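Forum > Simulation and Control > Wrist Cameras

Wrist camera placement in sim: Plerora vs. Prosta mount

ledgeline
I've been comparing two camera mounts for a shelf-picking cell in simulation before we order any hardware.

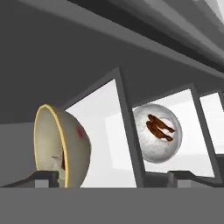

The Plerora mount puts the camera close to the wrist and looks out under the shelf overhang. The Prosta mount sits higher and a little back, so it sees more of the item from above but loses part of the view when the arm reaches in deep. Same arm model, same controller, same lighting. I ran 64 grasp attempts with each mount, using bowls and balls as targets.

Plerora missed 3 grasps. Prosta missed 14. Most of the Prosta misses were on items toward the back, where the overhang gets between the camera and the target. I was ready to order the Plerora, but I'd like to hear from anyone who has run either one on a real arm.

bolt_and_shim
We have the Prosta mount in our cell. It's fine if your shelves are open on top. Under a lip it has the problem you describe. We ended up adding a second fixed camera on the upright, and that cured most of it, but then you have two calibrations to keep up.

tarn64
I don't think this is a fair test. You changed the camera position and kept the same approach path. The higher mount needs a flatter approach. If you run both with a path written for the low mount, the low mount wins.

ledgeline
The path comes from the planner. I didn't write it for either one. It does use the same standoff distance for both, so I'll give you that much.

tarn64
Standoff is what I mean. Try doubling it for the Prosta.

quietgantry
One thing I'd check is the bright panels behind the items. In sim you can have pure white back there and the depth image stays perfect unless you added noise. On our real cell the exposure drops as soon as there's a bright area behind the part, and the edges of anything pale get eaten. A white ball in front of a white panel would be a hard case for us. A low camera looking straight at the background gets it worse than one looking down.

bolt_and_shim
Agree with this. It was the reason we picked the Prosta to begin with.

ledgeline
No noise on the depth. I can turn on the sensor model and run it again. What are people using for exposure?

quietgantry
Fixed exposure, set on the brightest item we pick. Auto was hunting every time the arm moved.

mossrail
Has anyone used the Gouveia gripper with the low mount? The fingers on that one are long and I'm worried they'll fill half the picture.

quietgantry
I have. They show up at the bottom corners when open and come into the middle when closed. You can mask them. Tilting the camera up helps with the fingers and makes the background problem worse.

mossrail
OK thanks. I'll probably stay with the short fingers.

ledgeline
Reran with noise on, fixed exposure, and double the standoff for the Prosta. Plerora now misses 14 and Prosta is still at 14. So tarn64 had a point about the standoff, though it only made up for what the noise took away. Plerora got a lot worse with noise, mostly on the pale targets.

tarn64
So they're even.

ledgeline
Even on the total. The Plerora is still better on the bowls. Bowls give it a rim to grab and it sees the rim from the side. I'm going to order the Plerora and put something dark behind the shelf.

bolt_and_shim
Matte, if you can get it. Gloss black gave us reflections from the ceiling lights and we had to redo the whole back wall.

tarn64
I'd still order one of each. The mounts are cheap next to the time you'll spend arguing with the depth image.

Filed under: cameras, mounts, shelf picking, simulation

Contact | Forum rules | © Bustdale Automation Forum | Back to top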